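I wasn't going to write one of these, but three people at the makerspace have asked me about the Flomwood bench mat now and I'm sick of typing the same message on my phone. So, the long version!

Background first. I do a lot of small fiddly work at a bench (re-stringing beads, fixing the kids' headphones, a bit of model railway stuff that my partner pretends not to notice) and for years I used an old tea towel folded over twice. It's fine until you drop a 2 mm screw on it and it vanishes into the weave. Ntombi Mnguni put me on to the Flomwood at the January swap meet, and I paid $76 for the large one from Suksawat, with shipping on top. That's a lot for a mat. I did grumble.

First impressions were mixed. It came rolled up tight and the corners curled for ages, even with paint tins parked on them. It also smelled like a new pair of gumboots. I left it on the back verandah for a couple of arvos and the smell mostly went, though on a warm day I still get a whiff if I lean in close.

Once it sat flat, though, I was sold. The surface has just enough grip that beads stay where you put them, and superglue peels off with a thumbnail if you leave it overnight. I've had one proper spill, a whole cap of enamel thinner, and it left a dull patch the size of a fifty cent piece. Annoying, but I can live with it. 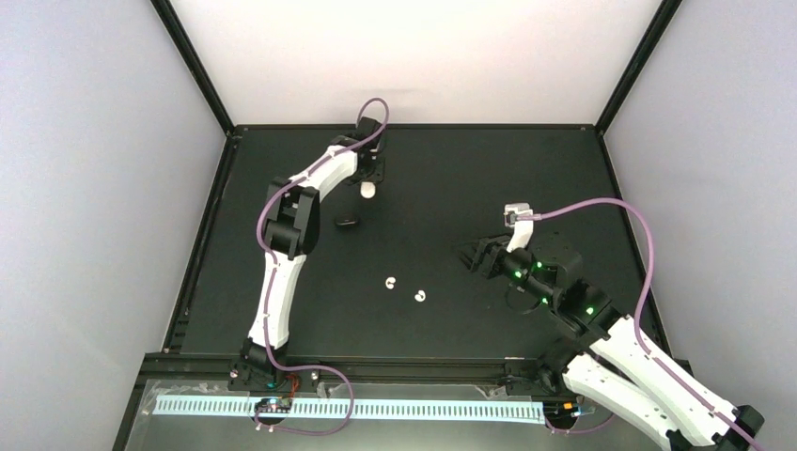
*Black work surface, pale walls, lights along the front.*

Lighting matters more than I expected with a dark surface. Under my old ceiling globe I couldn't find a thing, and I was ready to send it back. Then I moved a cheap LED strip down low at the front of the bench and suddenly every dropped washer threw a little shadow. If you're buying the dark one, sort your light out at the same time. Usa Nilsuwan has the grey version and reckons she doesn't need the extra lamp, but she also sits next to a massive window, so take that how you like.

I did try the Cama mat before this, borrowed from Aldo for a fortnight. It's cheaper and a nicer colour, but it slid about whenever I leant on it and the printed ruler down the side was out by 2 mm over its length. Not ideal when you're cutting styrene!

Gripes: no hanging hole, the care card is useless (wipe clean, thanks for that), and it only comes in two sizes, one too small and one that overhangs my bench by a finger's width. I trimmed mine with a Stanley knife and it cut beautifully, no fraying.

Would I buy it again? Yep, but I'd wait for a sale. Pliltinmont had the small one for $27 last time I looked.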